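FOR IMMEDIATE RELEASE

Cowie, 17 Dec 2023

# Ustis Asks Grocers to Show Their Work on "Compostable" Bags

**Household waste group says the word on the bag tells shoppers very little about where the bag ends up**

Ustis, the household waste group based in Cowie, today called on grocery chains and bag makers to stop printing "compostable" on produce and carry-out bags unless they can name a facility, within reach of the store, that will take them.

The request follows a review that Ustis began in September. Staff read the claims printed on store bags and in store flyers, then wrote to the companies behind them with a plain question: where does this go when the customer is done with it? The replies were polite. Most of them restated the claim.

"We were sent a lot of leaf logos," said Shaimaa Nasr, who led the review. "I asked one company for the name of a composting site and got back a paragraph about its values. I don't doubt the values. I wanted an address."
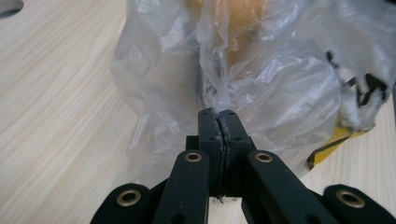

Ustis does not argue that all compostable plastic is a fraud. Some of it breaks down well in an industrial composter kept hot enough for long enough. The group's doubt is about everything between the checkout and that composter. A shopper has to know the bag is different, has to have a separate bin, and has to live where someone collects from that bin. The hauler then has to deliver to a site that accepts bags at all. Many sites pull every bag out at the gate, since a sorter on a moving line has no time to read fine print.

If any one of those steps is missing, the bag goes to landfill with the rest. Worse, if the shopper guesses wrong and drops it in with plastic film, it can spoil a load that might have been recycled.

The group is just as wary of the drop-off boxes for ordinary plastic bags found at the front of many stores. It asked store managers who empties them and where the contents travel. Several said a contractor handled it. Few could name the contractor.

"People wash these things, dry them over the faucet, save them up in a drawer and carry them back to the store," Nasr said. "That's real effort. They deserve to know if it's doing anything, and right now I couldn't tell them."

## What Ustis is asking for

The group has put 2 requests to retailers:

- Any bag labeled compostable should carry, in type a person can read without glasses, the kind of facility it needs and a web address listing the ones that accept it.
- Any store with a drop-off box should post the name of the company that collects from it and what that company does with the material. "Recycled responsibly" would not count as an answer.

Ustis is not asking for a ban, and it has declined to sign on to the one now being discussed in Cowie. In the group's view the draft leaves out too much, including the thicker "reusable" bags that are handed over at the register in the same way as the thin ones and, Ustis suspects, often used just as few times.

"A thick bag used once is more plastic than a thin bag used once," said Ravinder Penner, who handles policy for the group. "If the rule only changes the thickness, I'd like someone to explain to me what we won."

Penner was also cool on the pledge announced by the Rirnolon grocery chain, which says it will move its stores to "planet-ready" bags. The pledge gives no definition of the term and no deadline. Ustis has asked Rirnolon for both — and would be glad to publish the answer in full.
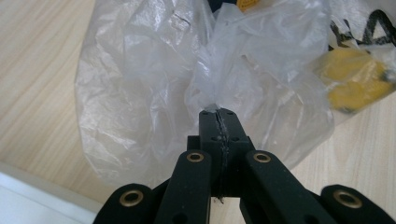

*The neck of a translucent white plastic bag, gathered and pinched shut.*

## What shoppers can do in the meantime

The group's advice is modest. Reuse the bags already in the house until they tear. Skip the produce bag for anything with a peel. Call the local hauler before putting a compostable bag in any bin, and if the person on the phone doesn't know, put it in the trash. That last piece of advice has drawn complaints, including from Nanura, a bag supplier that told Ustis it "discourages participation." Ustis is standing by it.

"We'd rather people threw one bag away than ruined a bin of good compost on the strength of a logo," Penner said.

## Next steps

Ustis will publish the company replies on its website, unedited apart from the removal of private phone numbers. Companies that have not yet written back may still do so, and late replies will be added as they arrive. Retailers that disagree with the group's reading of their claims are invited to send documents. Marketing brochures have already been received.

## About Ustis

Ustis studies what happens to household packaging after it is thrown out and publishes its findings free of charge. It takes no money from packaging makers, waste haulers or grocery chains.

**Media contact:** Shaimaa Nasr, Ustis, Cowie

###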